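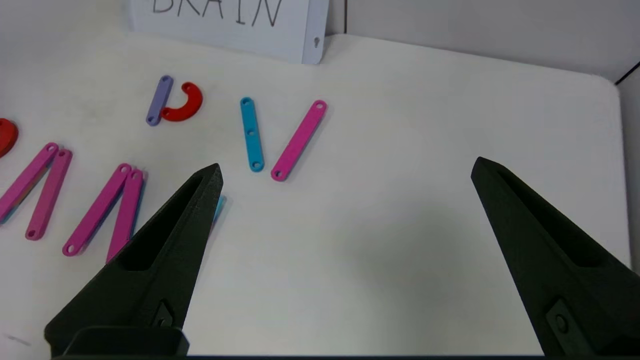

A word card at the back, and the plastic bars and arcs on the table in front of it.

How to spell words with link pieces

Every kit guide I've read claims you can build the whole alphabet from a handful of bars and curves. I doubt it. You can build most of it, and a few letters will look bad whatever you do. I tried it one July with a mixed tub of flat links and a word card, and these are the steps I'd keep.

1. Pick a short word. Four or five letters is plenty. Write it in capitals on stiff card and prop it up where you can see it while you work. Thin pencil is hard to read from a chair, so use a marker if you have one.

2. Sort by shape first. The Clirnulside booklet tells you to sort by color, and I can't see the point. A letter doesn't care what color it is. Put straight bars in one pile and arcs in another.

3. Lay everything flat before you join anything. A straight bar with an arc against it gets you a D, or a P if you slide the arc up and it's small enough. An R is a P with a leg. Two bars leaning together make a V, and a third turns that into an N.

4. Check the holes. Some bars have a hole at each end and nothing between. Others have one in the middle too, and those are the ones you want for the crossbar on an A or the waist of a B.

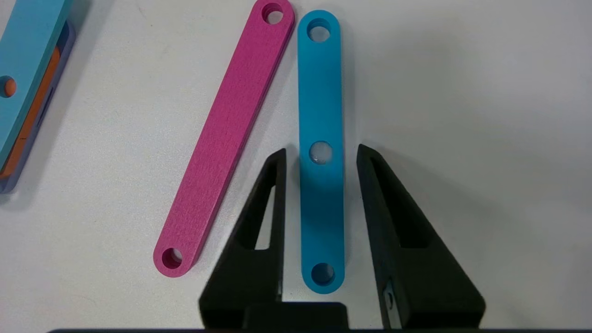 5. Compare lengths by holding two bars side by side with the end holes lined up. Don't trust your eye on this. A small difference won't bother you in an I, but it will make an N lean like a fence post.

6. Join loosely, then adjust. Tighten only when the whole word looks right from where you'll be reading it.

My Florno tub says 270 pieces on the lid and I still ran short of arcs. B is greedy, wanting two that match. If you have only one, make it with short bars and accept the corners.

As for whether this teaches anyone to spell, the box thinks so. I'd call it a decent way to fill 85 minutes at a table.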